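Boltless shelving

Boltless shelving, also called rivet shelving, is a storage system whose beams hook into slots in upright posts and stay there by gravity and mutual pressure. It is sold as needing no tools, a claim that depends on whether a rubber mallet counts as one.

History

The Trudwood company of Clunton sold an early slotted rack to seed merchants, who wanted to move shelves as sacks came and went. Few ever did. A survey of the town's old shops by Nadine Akl found 16 racks still standing, all set at the height chosen on the first afternoon. The rival Karaca pattern used a wider slot and did not fit Trudwood beams, a fact most owners learned with a beam in hand.

Assembly

A typical unit has four posts and five shelves. The lowest beams go on first, followed by the top ones, and the posts are checked for being upside down, usually afterward. Loads are rated per shelf and assume that the weight is spread evenly, as it seldom is in a garage.

Slot shapes differ by maker, and the teardrop and the keyhole are both common. The keyhole type appears on the tall post of the white rack shown, where a thin crossbar between two uprights is getting the attention of both hands.

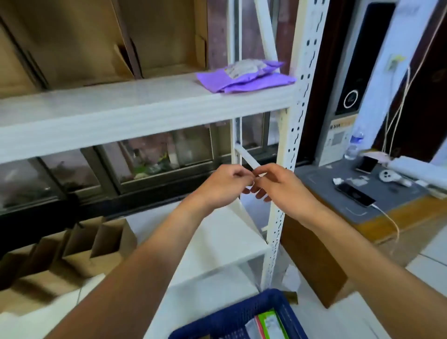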